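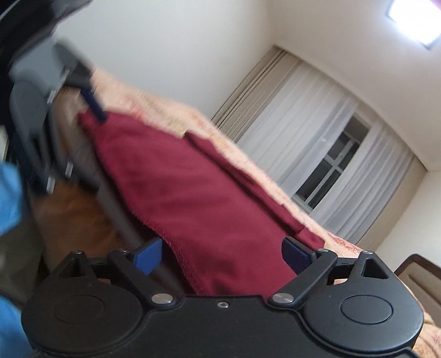
Black gripper with its blue pads open at the near corner, grey gripper over at the far one. Burgundy cloth, bedroom.

Tilla: hand-held grippers, built at home

Tilla is a pair of hand-held grippers and, one day, a small arm that will fold the washing. The arm is still a base plate and a box of bearings. The grippers work, so most of what is on this page concerns them. I build them in the back bedroom and, when something needs cutting or turning, at the shared workshop in Zusden, where Hartmut Kröger lets me use his corner of the bench on Wednesdays.

The idea is simple enough. You hold one gripper in each hand and fold clothes with them while they record how the fingers move. Later the arm gets the same fingers and, with luck, can make use of those recordings. If a job can't be done with the grippers in my own hands, there is no point asking an arm to do it.

Linkages

Each finger hangs off the body on one large pivot screw, with smaller pins at the other joints. The first set of arms had too much play. You could wiggle the fingertips sideways by 2 mm with the jaws closed, which doesn't sound like much until you try to pick up a single layer of a T-shirt. I reamed the holes, fitted bushes and swapped the main screws for longer ones with a plain shank. That cured nearly all of it. Don't overtighten the main pivots or the jaws stick halfway and close with a jump.

Hartmut wanted thread lock on everything. I put it on the small pins only and check the big ones before each session.

Finger pads

Blue was the colour the sheet came in. I bought it as an offcut from Prarnano, who sell conveyor parts and will post small pieces if you ask. The pads I tried before these were too slick on cotton and too grippy on fleece, and they shed little crumbs on pale clothes. The blue ones wear more slowly. They are glued to a stiff backing and come off with a thin blade when they need changing.

Pads must meet squarely. If one is even slightly turned, the cloth creeps out at the open side while you lift. I set them with a strip of card between the jaws and tighten up with the jaws shut.

Cloth work

We fold on the bed. It is the wrong height and the bedding moves about, but that is where washing gets folded in this house, and a neat board on trestles would have taught us very little. Thin things are hard on a soft bed. Press down to get under an edge and you take the blanket as well, so you have to come in low and close early. 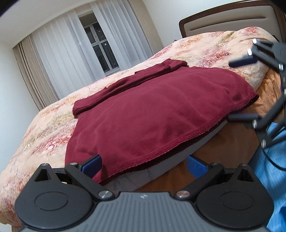 Heavy knits have been the best teachers so far. A ribbed hem gives the pads something to bite on, and the weight keeps the rest of the garment where you left it. Sleeves are where it goes wrong. If you lay a sleeve across the body and let go too high up, it rolls back or bunches at the shoulder and you have to start that side again. I now keep the jaws closed until the cuff is down, then open them slowly and draw straight back.

Two people can share the job, one gripper each, and for big pieces I prefer it. You do have to agree who lets go first. My sister-in-law calls out "mine" before she moves, and I have picked up the habit even when I'm working alone.

Recording

The logger takes 200 readings a second, far more than I need. Hartmut says I could drop to 30 and see no difference in a fold, and I expect he's right, but the files are small and I have left it. So far there are 817 folds saved. A good part of the early ones will have to go, as they were done with the loose linkages and the finger positions can't be trusted.

Cables are still a nuisance. I have tried clips, tape and a sleeve up the forearm. The sleeve is best — it keeps the slack off the cloth — but it is hot to wear and takes a minute to put on.

Still to do

New side covers, with the edge taken off where it rubs the thumb. A spare set of pads cut and glued ready. A proper strain relief where the cable leaves the body. Then the base plate needs drilling, and I have the workshop's pillar drill booked for a morning in May.

Drawings for the linkage arms are free to anyone who wants them. Write to me care of the workshop and say which bush size you can get hold of, as the holes differ.

Xóchitl Medrano
Page last changed 24 April 2024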